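Reusing kraft paper bags as compost liners
Updated April 2023

Kraft carry bags with twisted paper handles suit a benchtop food scraps caddy, provided they are uncoated.
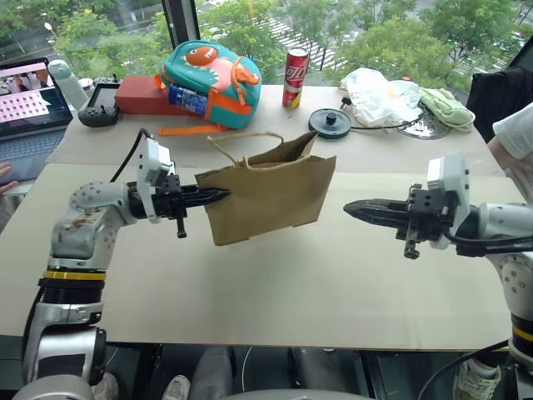

Check your council's rules before starting. Some accept paper liners in the green bin and some accept only certified compostable bags.

1. Pull off the handles. The glued patch behind each one can go in the paper recycling.

2. Fold the top edge outward twice to make a stiff collar. On the Zirnow caddy the collar should sit 12 mm below the lid seal — any higher and the lid will not latch.

3. Lay a folded sheet of newspaper in the base. Add 200 mL of dry sawdust if the scraps include tea leaves or melon rind.

4. Fill to two-thirds, then roll the collar closed. Change the liner every second day in warm weather.

Bags with a glossy print or a plastic window are not suitable. For a home heap, tear the used liner into strips before turning it in; whole bags mat together and break down slowly.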